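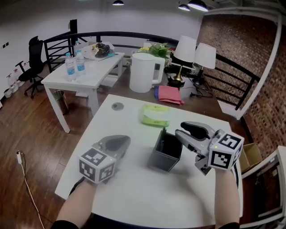 Polel hand gripper kit, worth the money for a small team?

Forum: Data collection hardware
Replies: 11

benchrat_k
Hello all. I want to ask for opinions about the Polel kit, the pair version (two hand-held grippers with marker cubes, the charger and the desktop software). We used it on loan for ten days and now I must write to my boss if we buy or not. My English is not perfect, so please ask me if something is unclear.

Our work is simple table tasks. Pick up a small thing, put it in the pen holder, move the pen holder, repeat. We do it with both hands, and later the recordings go to training for a two-arm robot. We have no robot on this floor, only desks, so a hand-held kit is practical for us.

What I liked:
The grip is comfortable also after a long session. My hands are small and I could still close the jaws fully.
The cubes were found by the software in almost every recording, even under our ceiling lights, which I was afraid of.
Setup in the morning is short. Switch on, wait for the light, show both cubes to the camera, start.

What I did not like:
The left jaws feel a little more stiff than the right. Maybe it is only our unit.
The manual says very little about recalibration.
The software asks for a login even when you work offline.

Is anybody using it for longer than one month?

tinplate
We have two pairs. Short answer, yes, buy it, but buy the spare jaw pads in the same order. Ours were smooth after 138 recordings of picking up hard plastic, and shipping for one small bag of pads cost more than the pads.

On the stiff left side: there is a screw under the cover at the rear of the trigger. A quarter turn out. Do not go further or the spring gets noisy.

benchrat_k
Thank you, I did not know about this screw. Is it in the manual? I looked at the mechanical pages two times.

tinplate
No. Support told me by email.

oddparity
I will be the one who disagrees. We had the Polel kit and sent it back for the Raner. The Polel jaws open wide, fine, but the cube is so near the hand that my own wrist covers it when I reach across my body. In two-hand tasks this happens all the time. The Raner has the markers further out and we lost much less tracking.

Also your session sounds like easy mode, sorry. One pen holder on a white desk is a clean task. Try it with ten objects close together and you will see where the tracking goes.

benchrat_k
It is fair. I kept the near desk simple by choice. On it we have only the black pen holder and a packet that looks like wet wipes, and I can confirm that for this the tracking is good. The desk behind is more busy, with two lamps, a pitcher, a plant and a pink cloth, but we did not work there, so I can't say anything about clutter.

About the wrist: yes, I saw it also when I cross my arms. I trained myself to turn my elbow out. It is maybe not natural, and I will write it in my report as a minus.

lowgain
Raner owner here. oddparity is right about the tracking but forgets to say that the Raner is heavier. My colleague stopped after 40 recordings with pain in the thumb. With the Polel she makes 100 in a day and complains only about the music in the office.

oddparity
Heavier, yes. I did not find it a problem, but I have big hands and I do shorter sessions. Point taken.

m_quill
Does the Polel still need that paper mat on the table? We rented a pair from Jamcombe last January and the mat was always sliding away.

benchrat_k
The version we had does not need it. I recorded directly on the bare desk. I read in the release notes that the mat is now optional, for people who want to check the scale.

m_quill
Good news, then I look at it again. For anyone who is not sure, Jamcombe lets you rent by the week and takes part of the rent off the price if you buy. Their packing is good, the foam case is better than the one from Polel.

lowgain
The Jamcombe sets had old firmware when we rented. Update before the first recording. We did it in the middle of the project and the time stamps of the left and right side did not match anymore with the earlier files. Two afternoons of work to repair.

benchrat_k
Very useful, thank you. One more question to all. Does anyone convert the recordings with the Ezzat plugin? The Polel export gives one folder per hand and I would like a single file.

tinplate
We do. It works, with one limitation: it wants both hands to start recording at the same moment. If you start the left first, it cuts the beginning. There is a setting called "link start" in the Polel software, it is off by default. Turn it on and you will have no problem.

oddparity
Ezzat is slow on long files. I wrote my own script in one evening and it is faster. But it has no documentation and I am not proud of the code, so I will not share it here.

lowgain
You say this every time :)

benchrat_k
Update for people who find this thread later. I turned the screw a quarter, as tinplate wrote, and now both sides feel the same to me. I tested "link start" with Ezzat and the files are complete. My recommendation to the boss is to buy one pair of Polel with spare pads, and to rent the Raner for a week before we begin any task where the arms cross. She asked for a price with two chargers, so I wait now for the offer from the shop.

tinplate
Ask for the long charging cable too. The one in the box is short.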